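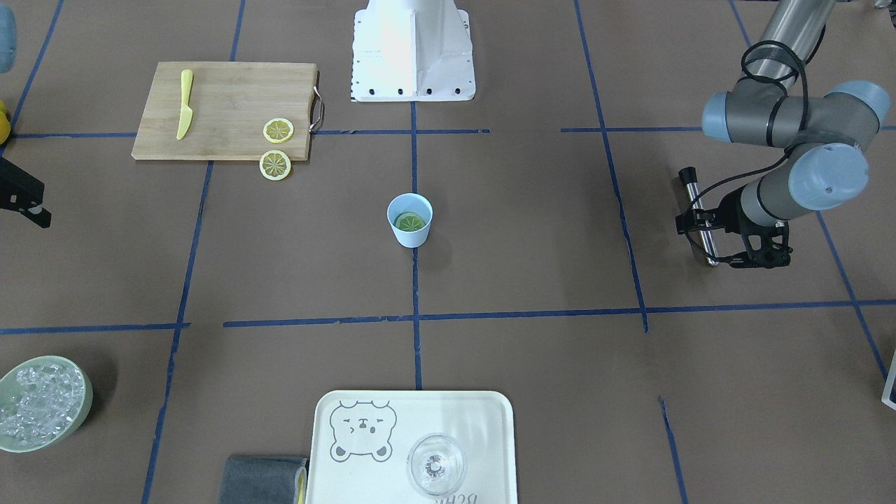 Tsegereda Degefa wrote:
> I read the Prullach notes you posted in November and I like the idea, but I'm
> not convinced the gain comes from the relabeling. You changed two things
> at once. You cut each long recording into short pieces with their own text, and
> you also ended up sampling the rare pieces more often. Couldn't the second
> one explain all of it? We saw something similar on Umgate, where just
> rebalancing the batches gave us most of the improvement.
>
> Also, what happens at the seams? If one piece ends with the gripper closed on
> a tool and the next piece starts there, how does the policy know that it
> shouldn't let go first?

Hi Tsegereda, hi all,

Great questions, and the first one sent me straight back to the training scripts, so thank you! You're right that the November numbers mixed the two effects. I've now run them apart and I'm pretty excited by what came out.

Quick recap for people who joined the list after the notes went around. We have 4000 recorded episodes of two-arm drink prep: cutting board, toy knife, lemon slices, a cup, a bowl of ice, a tray to serve on. Each episode used to carry one sentence of text for the whole thing. In Prullach we cut episodes wherever a gripper opens or closes and the arm speed drops, then write a short line for each piece ("pick up the knife", "put the lime in the cup"). Same recordings, same network, no new data at all.

The new runs are these. All four use the same seed list and the same number of training steps.

Run A: one sentence per episode, plain sampling.
Run B: one sentence per episode, but rare stretches of motion sampled more often. This is your Umgate recipe as I understood it - please shout if I got it wrong.
Run C: short pieces with their own text, sampled so the mix of motions matches A.
Run D: short pieces plus the extra sampling, so the same thing as in the notes.

We gave each run 200 trials on the real table, with the objects put down in different cells of the tape grid every time. The order was shuffled, and whoever reset the table didn't know which run was up.

B beats A, so your hunch has something in it. It helps most with tool pickups, which are short and easily drowned out by all the reaching. But C beats B, and by a wider margin than B beats A, with no extra sampling whatsoever. D is a little better than C, though the gap is small enough that I wouldn't bet lunch on it until we have more trials. So my current reading is that the text is doing most of the work and the sampling adds a bit on top. I'd call that settled for this table and wide open for any other.

The place where C really shines is when the objects look alike. Ask A for the lime and it will happily head for a lemon slice, I think because in training the whole-episode sentence mentioned both fruits and never said which one the arm was busy with. C makes that mistake much less. I watched a long string of those trials in a row and it was a lovely afternoon!

Now the seams. You guessed it, this was the ugly part. Our first version did let go. It would have the tool up nicely, get the next line of text, and open the gripper as if starting fresh. Two changes fixed most of it. We let neighboring pieces overlap a little, so the policy sees the handover under both lines of text, and we feed in the last few gripper states along with the camera views. The second one matters more. With overlap alone it still dropped things when the arm had paused for a while.

What still fails is anything where both arms change over at nearly the same moment. The cutter only looks at one gripper at a time, so you get pieces where the left arm's text is right and the right arm is halfway through something the text doesn't mention. Grutow handled this with a separate line per arm, if I remember the code properly, and I'd like to try that next. Has anybody here got that working with a shared camera encoder? I'd love to see a config.

Clear objects are the other sore spot. Pieces involving the wine glass do worse under all four runs, so I don't think it has much to do with the text. I left them in the totals.

Tsegereda, if you can send me the sampling weights from Umgate I'll rerun B with your exact numbers, since I guessed at the cap on the rarest ones. The cutting script is in the Cantero folder under tools. It's messy but it runs, and the speed threshold near the top is the one setting worth playing with.

I'll post the per-object table once I've fixed the column names.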